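About Muvlow

Muvlow helps school offices write to families in a way families will want to read. We work with newsletters, snow day texts, bond election mailers, the dreaded lunch account reminder — all of it. If it goes home in a backpack or lands in an inbox, we've probably rewritten it at least once!

Mattes Böttcher started the company after years of running communications for the Dulness school district, where he sent a weekly note to 3,460 households and answered most of the replies himself. He still reads every draft out loud before it leaves our office (the walls are thin, so we all hear it).

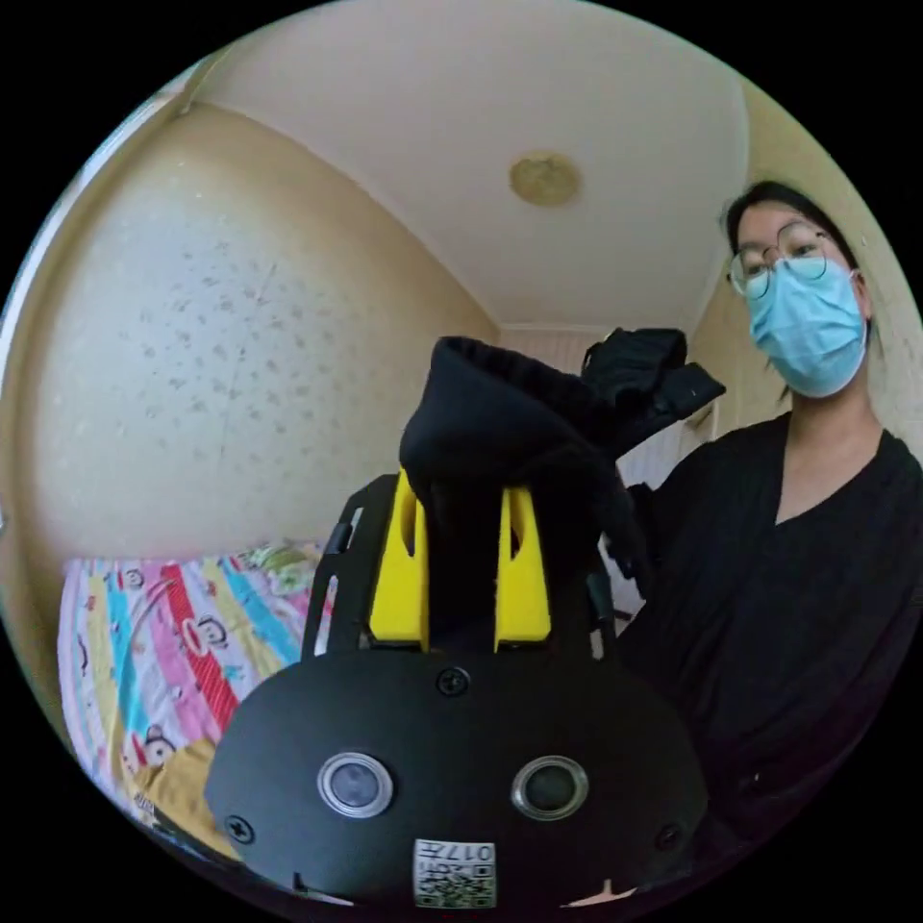

Black housing, yellow fingers, number 017.

These days we work with districts large and small. The smallest has 559 students and one very busy secretary who does the newsletter between phone calls. We love that job. She knows every family by name, and our part is mostly to give her a layout that doesn't fight back and a calendar that tells her what's coming up.

Our workshops run every February, when most offices are planning spring enrollment letters. Bring your worst paragraph and we'll fix it together at the table. Last time we went well past lunch on a single sentence about parking, and it was a great afternoon.

We also keep Turia, a free library of letters that any school can copy and change. It holds 1,092 of them now, many translated by

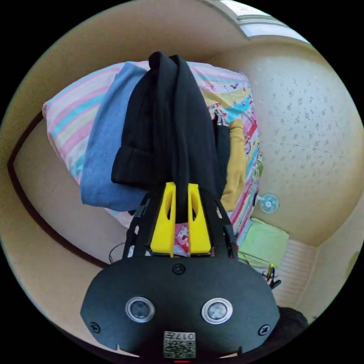 our partners at Huỳnh, who check the tone as well as the words. A letter about head lice needs a kind voice in any language!

Want to talk? Write to the office and tell us what you're sending home this month.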